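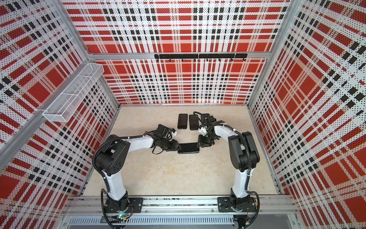 2 min read

Wokura hook rail, three-bar set: four months on

I bought this in January for the hallway, where coats had been living on the banister. It comes from Clollska's own shop in a flat box, with screws, wall plugs and a paper template. The template is the best part. Tape it up, drill through the marks, take it down again. I was finished in 23 minutes, and that included looking for the spirit level.

The plugs supplied are poor. They are soft plastic and two of them spun in the hole, so I swapped the lot for better ones from the drawer. If your walls are plasterboard, buy proper fixings before you start.

Each bar is 300 mm long and they join end to end with a small plate at the back. The joins show if you stand close. Mine sit level, though the middle bar needed a bit of card behind it where the plaster dips.
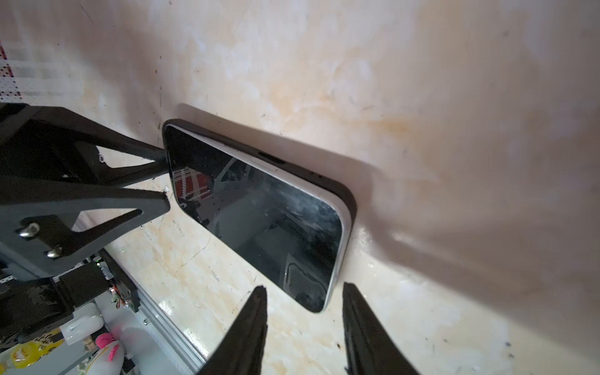 In daily use it has been fine. Winter coats, a rucksack and a wet dog lead have all hung on it without anything working loose. The hooks are short, so a thick coat with a small loop stays put but a bag with a wide strap tends to slide off. Two coats on one hook is too many. The finish has marked slightly where the lead clip knocks against it.

I had the Lenach rail in my last flat and the hooks on that were deeper. It also cost more and went rusty at the screw heads within a year, so I wouldn't go back to it.

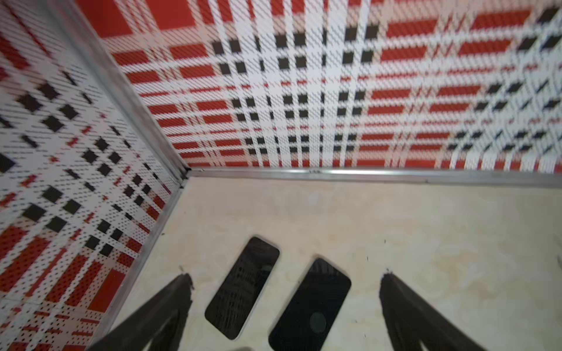

Delivery was slower than promised. The order was due on a Friday and arrived the week after, with one end cap missing. Clollska sent a replacement without asking for a photo. The instructions are drawings only and leave out the joining plates, which go on before the bars are fixed to the wall. I had to take the first one down again.

Voicu do a wooden version with a shelf on top, but it is 76 mm deep and our hall is too narrow for that.

Fitting: 3/5
Finish: 4/5
Value: 4/5

I'd buy it again for coats. For heavy bags, get something with longer hooks.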